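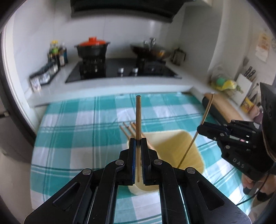
Progress report to the Soltum Fund, September 15, 2022
Osthorpe Kitchen, daily living program
Prepared by Kadir Çınar

This report covers the period from April to now. The kitchen has been open throughout, apart from a short closure while the drain under the sink was replaced.

**Sessions**

We have logged 526 attendances. Most people come for the midday session, which ends with a shared meal. The morning session is smaller and is used mainly for table work: sorting chopsticks and skewers into containers, laying places, wiping down, and putting things back where the next group will look for them. Attendance in the morning dropped over the summer and has not fully recovered.

**Utensils and table work**

Long, thin items have been the main subject this period. Chopsticks are easier for most people than bamboo skewers, so we start with those and bring in skewers later. We use an open container with square sides, as the round ones we had before tipped over when everything leaned the same way.

The checkered tablecloths are staying. We tried plain ones from Hilov and went back - several people said they found it easier to set a place when they had squares to line things up with.

**Cooking area**

The gas cooktop has two burners, and that sets the limit on the menu. In practice we run one pot and one wok. Soup and a stir-fry work well, and anything needing a third pan is prepared the day before. The cooktop was serviced by Valentini and no faults were found.

**Spending**

Of the 3,000 granted, 300 is left. The largest costs were food and the drain repair, which was not in the original budget. Receipts are in the attached folder. Two are missing, both for vegetables, and I have asked the shop for copies.

**Next period**

- Replace the worn cutting boards.
- Move one morning session to the afternoon and compare attendance.
- Label the shelves for sauces and dry goods.

We would like to carry the remaining 300 forward for the cutting boards. Please confirm whether this needs a separate form.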